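Speaker notes: Bin picking at Zurngate and what it changes on the floor
Speaker: Malathi Lobo, Stirkby
Staff briefing, Jun 5, 2020

Opening

Welcome the day shift and the supervisors from Plustgate. Thank the Zurngate floor team for the use of the training room. State the purpose in one sentence: to explain which tasks on the returns line will be automated, and what the people who now do those tasks will be doing afterward.

Say early that no positions on the returns line are being removed under the present plan. People will not listen to the rest until they have heard this. Pause after it.

Slide 2. The work today

The returns line handles 2000 items on a normal day. Each item is lifted out of a deep bin, turned over, checked and placed on the belt. The lifting is the part our staff mention most often. The last items lie at the bottom, and a person has to bend over the side to reach them.

Mention the April interviews. Staff asked for two things: less reaching, and more say in how fast the line runs.

Slide 3. What the robot will do

The Panicker cell will take items from the bin and set them down at the inspection station. It will not inspect them. It will not decide whether an item is resold, repaired or scrapped. Those decisions remain with the inspectors, and the written procedure says so.

In the first stage the cell will be assigned 700 items a day. The remainder will be picked by hand, as now. Do not give a date for the second stage. If asked, say that it depends on the results of the first and that the floor team will see those results before a decision is made.

Slide 4. What changes for staff

Seven people will be trained as cell attendants. The attendant clears items the gripper cannot reach, restarts the cell after a stop, and records the cause. Training takes place during paid hours. Attendants rotate back to inspection every two hours - this was requested by the staff representatives and has been agreed to.

Be plain about the harder points. The attendant's work involves more waiting and more watching than picking does. Some people will like this and others will not. A person who tries the role and wishes to return to inspection may do so without giving a reason.

The log of stops is kept to improve the cell. It is not used to assess individual staff. Read this sentence exactly as written.

Slide 5. Corners and soft packaging

Explain that most of the training will deal with items close to the bin walls. An open gripper needs space on both sides of an item, and a wall takes that space away. Packaging that folds or creases is a further difficulty, as its shape is hard to predict. Experienced pickers already know which packages give trouble, and we ask them to tell us. Leave the closing slide on screen during questions.

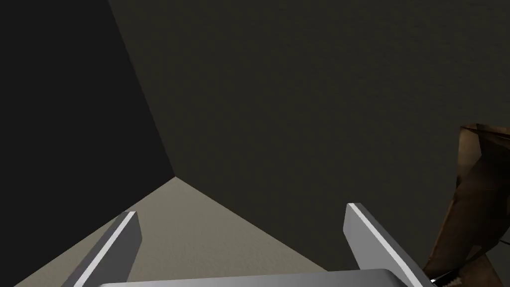
Closing slide: Simulated view into the corner of an enclosure, gripper open, with a crumpled brown object at far right.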